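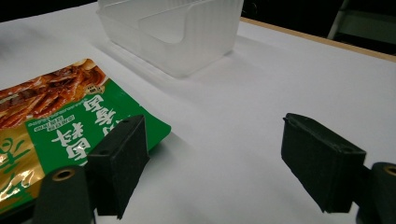

Foam Pads for a Hand-Held Gripper: Heat-Set Inserts, Two Screws, and Less Glue Than You Think

October 2023

Most of the write-ups I read before building mine said the finger pads were the easy part. You print the fingers, stick some foam on, go pick things up. I did it that way in May and had foam coming loose the same evening. This page is the second version, which I've been using on the bench at the Pidholm workshop since the summer. It's better. I wouldn't call it finished.

I'm assuming you already have a hand-held gripper with two fingers that open and close in parallel, and that you can print replacement parts. If your fingers pivot, the pad angle will be wrong for most of the travel and you'll need to work that out yourself.

What you need

Black filament, any kind that doesn't crack when you drive a screw through it
Brass threaded inserts, M3, one for each finger mount
Four short screws for the pads, two per pad
Adhesive-backed foam with a felt-like face
A soldering iron with a tip you don't care about
Sandpaper, 400 grit
Isopropyl alcohol

About the foam: Zikton and Pluditik both sell sheets that look the same in the listing. I bought both. The Zikton sheet grips cardboard a little better and sheds fuzz on everything. The Pluditik sheet is stiffer, and I ended up using that one. Neither package tells you how thick the foam is once it's squeezed, so ignore the number and measure it yourself under light pressure.

Step 1. Print the mounts and the backing blocks separately

The original design has the finger and pad as one piece. Don't do that. Foam wears out, and you don't want to reprint a whole finger every time. The backing is a plain rectangular block with a screw hole near each end of the top face. The mount is the rounded part that goes back to the slide.

Print the blocks with the foam side down so the face comes out flat. Four walls is plenty. People on the forums insist on solid infill for stiffness, and I tried it. I couldn't feel any difference.

Step 2. Set the inserts

Heat the iron, rest the insert on the hole and let it sink under its own weight plus a little. Stop when it's just proud of the surface, then push it level with something flat and cold. If you go fast, melted plastic comes up through the middle and your screw will jam.

Meriem Nasr, who has done a lot more of these than me, leaves hers a hair high and skips the flat tool. Mine came out crooked when I tried her way.

Step 3. Prep the face

Sand the foam side of each block until the shine is gone, wipe it with alcohol and let it dry. This was the step I skipped in May. I blamed the adhesive for a week.

Step 4. Cut and stick the foam

Cut it slightly oversize along the lower edge so the foam reaches the table before the hard plastic does. A couple of millimeters will do. Too much and it folds under when you come down on something thin, like a snack pouch lying flat.

Press it down from the middle out and leave it overnight with a weight on top. Extra superglue around the edge makes a hard rim that slides on plastic, so leave the glue in the drawer.

Step 5. Mount and align

Screw the blocks on loosely. Close the gripper until the pads touch, let them settle against each other, then tighten a little on each screw in turn. Open and close it a few times and check for a gap at the top or bottom. A gap at the bottom is the one that matters.

Step 6. Test on things you don't control

Foam blocks and wooden cubes will make any gripper look good. Use a glossy food package and a plastic desk organizer with sloped sides. Raed Awwad lent me a kitchen scale and we did 81 lifts with mixed objects before I stopped writing them down. Flat pouches were the worst by a long way – the pads want an edge to close on, and a flat pouch hardly has one. Going in at a corner that already lifts a bit helps.

What still bothers me

The felt face picks up dust and gets slick. Tape pulls most of it off, but I don't know how many cleanings it survives. I've also seen people claim the Rozīte finger profile fixes the pouch problem. I printed a set and it behaved like mine, with more parts.

If you change the block size, recheck the screw length before anything else. Mine poked through into the foam the first time.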